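Speaker notes – Flivora planner talk, 7/15/26

Open fast. We all have a drawer full of cables, and cables are the best test a two-arm planner can get! Flivora plans both arms in one tree.

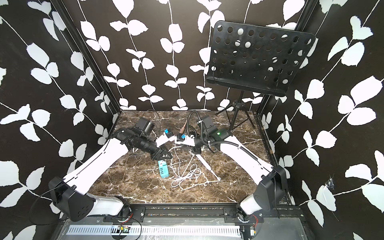

Why not plan each arm alone? Planning them together lets the collision check see both paths before either arm moves.

Replan budget is 11 ms. Say it slowly – people always ask. Mention the Kostiuk cost term.

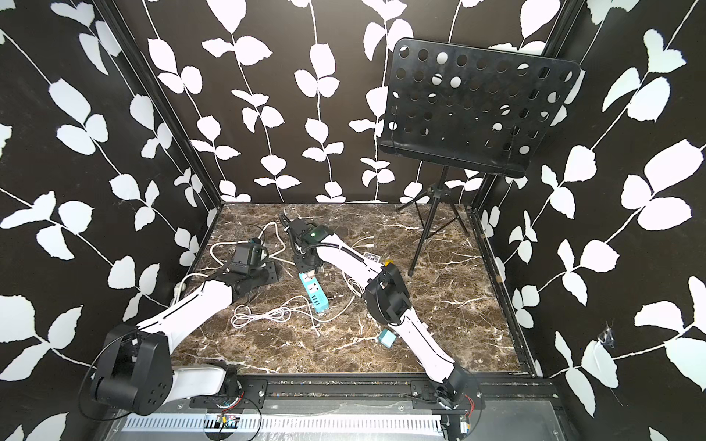
Two arms, one power strip, plenty of white cable.

Wrist view next. Point at the cable between the fingers, then talk about masks: 646 labeled frames, 188 held out.
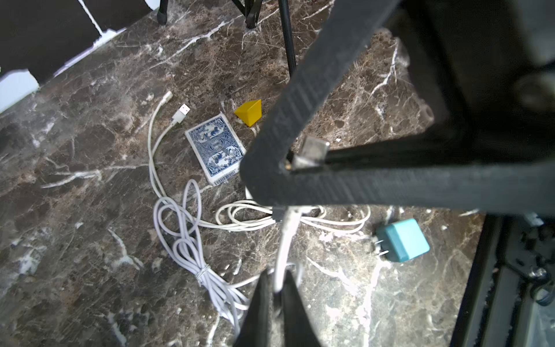
What's next
Mernia port in September. Leave 6 minutes for questions.

Comments
Loved the tree part – is the Hokis driver open?
Slides please!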